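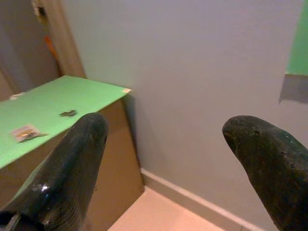 Figure 3a. A room past two black gripper fingers.

Shares 30 Comments 2

4. Where things get hung, and why they stay there

When I started reading the diaries I thought this section would be about damage. Renters worry about deposits, so renters avoid holes in the wall — that was my whole hypothesis, and I'd have bet money on it. But the 3,000 diary notes we collected through the Nenero app (400 rented homes, split between Viston and Lim) kept pulling me somewhere else. People wrote about the deposit once, usually in the first week, and then hardly again. What they kept coming back to was height, reach, and who else in the home would have to use the thing.

Take keys. In the Viston homes the key spot was nearly always picked on move-in day, in a hurry, with boxes all over the floor. I asked people to write down whether they'd ever moved it. Most hadn't, even the ones who complained about it! One household spent the whole diary period grumbling that their key spot was behind the open front door, and on the last page they were still closing the door every evening to get at it. I find this kind of thing wonderful, and also a bit of a warning for anybody (me included) who thinks a complaint means a change is coming.

Stick-on hardware makes this stranger. You'd expect a hook that needs no drill to get moved around more than a screwed-in one, and in our notes it wasn't so. People talked about adhesive hooks as if they were permanent. The usual pattern was a short row put up in one go, one or two of them loaded down with everything, and the rest of the row left for "guests," a word that turned up in so many diaries I gave it its own code.

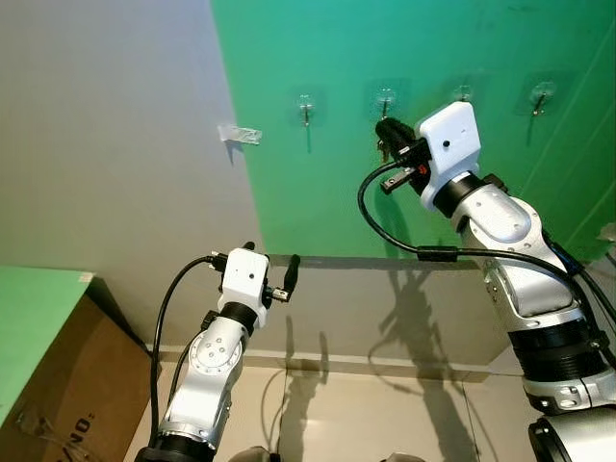
I'd sooner buy another hook than peel one off and find out what's under it, one reply from Lim went, and it got me to go back and recode a good chunk of the notes. I had been filing remarks like this under deposit worries. Reading them again, I think they belong with a different group, where the person has made peace with the wall and doesn't want to reopen the matter. Wall color seems to matter too. Renters with a painted feature wall described it with a lot more care than the plain ones, and they were more likely to ask a housemate before sticking anything on it.

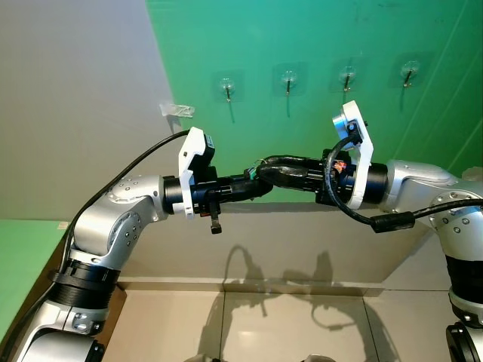 Figure 3c. A black, tube-like object held between two white grippers.

4.1 Shared homes

Shared homes gave us the longest notes by far (and the funniest). Nobody owns the hallway, so every coat in it is a kind of claim. In the Lim homes we saw a lot of what I've been calling drift, where a bag starts out in a bedroom, spends February near the door, and by spring has a hook that everyone agrees is its hook. There was never a conversation about it. When I asked for one, people were a little embarrassed and said it had just happened.

I should say that our sample leans young, and that the Drado estate in Viston is overrepresented because word got around there. Those homes all have the same narrow entry, so some of what I'm calling habit may really be floor plan. I tried leaving them out. The key-spot finding held up fine, the drift finding got weaker, and I've marked it that way in the summary table.

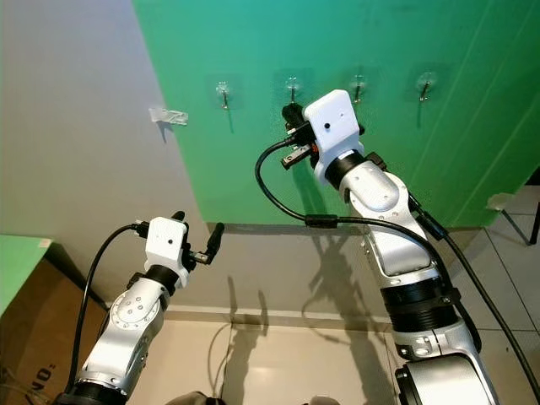

Figure 3d. Two segmented arms, green wall panel with hooks.

The next section takes up what happens to these spots when a housemate moves out.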